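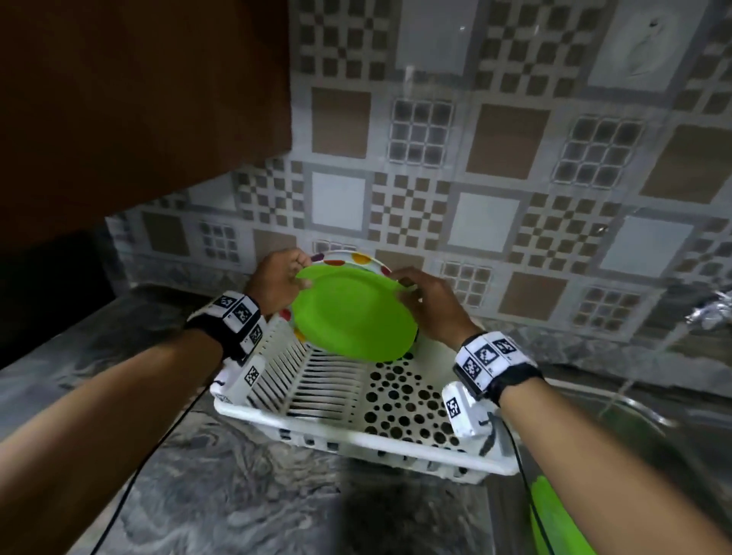
A listing description is the text buyers read after they have looked at the price, and you can write a good one in an afternoon. Start by walking the house with a notepad, one room at a time, and write down only what stays with the sale. In the kitchen that means the gray marble countertop goes on the list, and the dish rack and the plates do not. Note the age of the roof, furnace and water heater, and find the receipts if you have them.

Next, put the notes in order. Lead with the thing most buyers ask for in your area. In Ilstead that is usually parking – in Guvville it is the size of the yard. Keep the first sentence under 30 words.
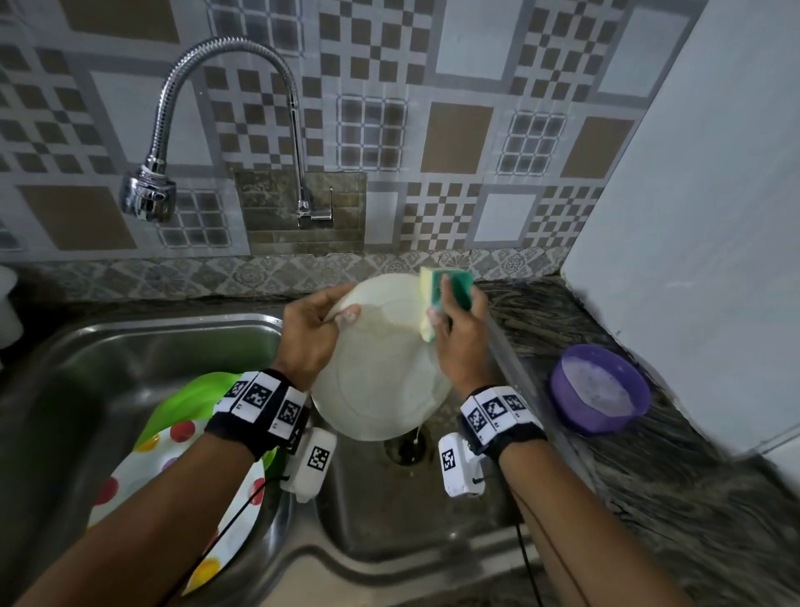
Should you mention repairs the house still needs?
Mention the large ones in a single plain sentence, and leave the small ones for the disclosure form.

Then cut. Take out "must see," "charming" and any word in capitals. Check every measurement twice with a tape. If a figure came from the previous owner, write "per seller" after it. Ask someone who has never been inside to read the draft and tell you how many bedrooms and baths there are. If they have to look back, move that line up.
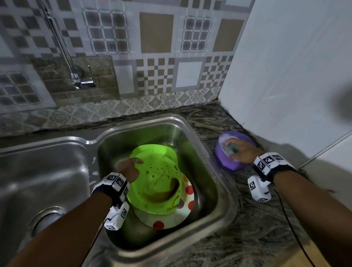 Double-bowl stainless steel sink, dark speckled granite countertop.

Save the final text in a plain file, so you can paste it into each site without stray formatting.

Questions about this guide: Glenys Phillips, Lirnus Home Sales | © Lirnus | Back to top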